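Section 2: Before You Buy – Planning the Room and the Budget

I wrote this section after helping Emil Rainer budget for his first Breleck tidy-up robot, and I've kept it to what we needed before the order went in. If you already own the robot, skip to Section 3.

Clearing and sorting a meeting table by hand is the job you're pricing against, so start there. 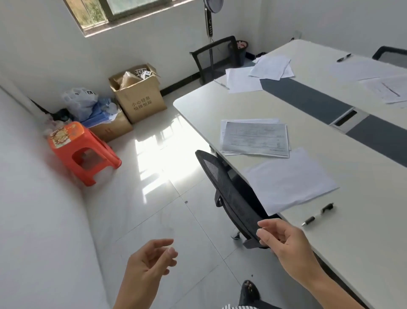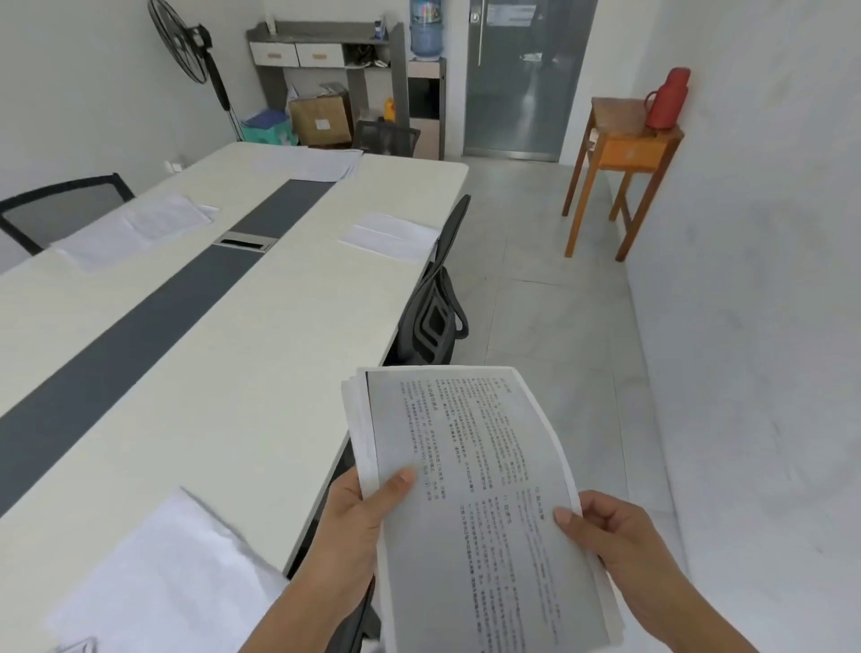
2.1 Work out what the job costs you now

1. Pick one room and one job. Ours was papers and chairs – get the sheets into stacks, push the chairs in. Don't add the kitchen yet!

2. Time the job by hand on 6 separate occasions. I used my phone and a scrap of paper. Keep the slow runs in, they're the ones you'll be paying for.

3. Write down each thing that gets touched. Loose sheets, pens with the cap off, chair backs, whatever you've got. Mesh chair backs and flat paper want very different grips, and Breleck prices the grippers separately.

Note: Loose paper is the hard one. If most of your job is single sheets lying flat, ask for a demo with your own forms before you talk money.

2.2 Measure the room

4. Measure the narrowest gap between the table and the wall with the chairs pulled out. (I did it with them pushed in the first time and had to go back.)

5. Mark fans, stools, bins and boxes on your floor plan. Anything that stays on the floor takes a bite out of the robot's path, so decide now what you're willing to move.

6. Find your outlets. The Alier dock wants one to itself, and a cable run across tile means a floor cover – put that in the budget too.

Caution: Shiny floors and strong sun can confuse the floor sensor. Check the room at the brightest time of day and price a window blind if you need one.

2.3 Build the budget

7. Put the robot, the dock and the gripper on separate lines. Our quote from Eberhard lumped them together and I couldn't compare it with anything.

8. Add $200 for spare finger pads and another $200 for delivery and unpacking.

9. Allow 16 hours of staff time for set-up and training. Delia Mansilla did ours, and she used all of it.

10. Ask what the Zillureck service plan costs in year two. The first year is bundled, so it's easy to miss. We ordered in December and the renewal landed right in the holidays – pick a better month if you can.

Breleck Owner's Guide | Revised 19 October 2021 | Contact your dealer for support | Back to top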